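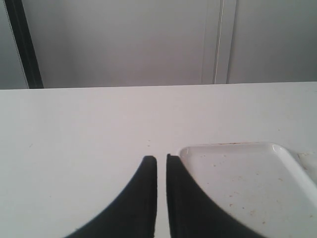

Combining race and ethnicity answers from two surveys starts with the original question wording, so get both questionnaires before you open either data file. Print the questions and lay them side by side on a flat white table or any other clear surface where you can mark them up. Write down how many answers a person was allowed to give, whether there was a write-in line, and who filled in the form.

The steps below use the Zirnico household survey and the Prenus clinic intake form. Zirnico let people check as many boxes as they wanted. Prenus let them check one.

Step 1. Keep the original columns

Copy the raw answers into new columns and leave the old ones alone. Add the survey name to each column name, such as race_zirnico and race_prenus. Do not recode over the source. If a category has to be split again later, you will need the original answer.

Step 2. Build a crosswalk table

Make one row for each answer code in each survey. Our table had 63 rows. Use these columns:

source survey
original code
original label, copied exactly
shared category
note

Fill in the shared category last. If a label does not fit, leave it blank and write the reason in the note column. Do not use "Other" as a place to put blanks. A person who picked "Other" gave an answer, and a person who skipped the question did not.
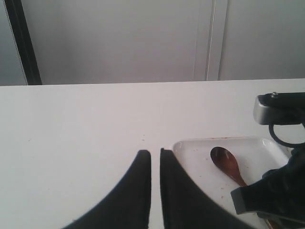
Kiprono Shemweta wrote in to say that the note column should also record the language of the form, as the Huet version of the intake form translated two of the labels in a way that changed who picked them. I have added a language column to my own table.

Step 3. Decide what to do with multiple answers

Pick one rule and apply it to both files. You can make a "more than one" group, or you can make a yes/no column for each category. The second way keeps more detail, but the totals will add up to more than the number of people. Say so under every table. A form that allowed one answer can't be turned into one that allowed several, so flag those records.

Step 4. Check small groups

Run a count of every shared category by source. Under our rules, any cell with fewer than 10 people is hidden before the table leaves the office. Check row and column totals too, or a reader can work out the hidden number by subtraction.
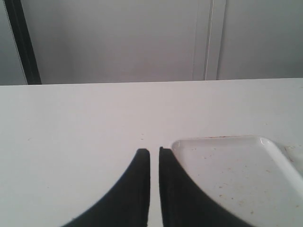 White tabletop, close view.

Step 5. Save the crosswalk with the data

Store the table in the same folder as the merged file and give both the same version number. The Anum folder template has a place for it. List any category left blank in the readme.

Last updated 7/7/22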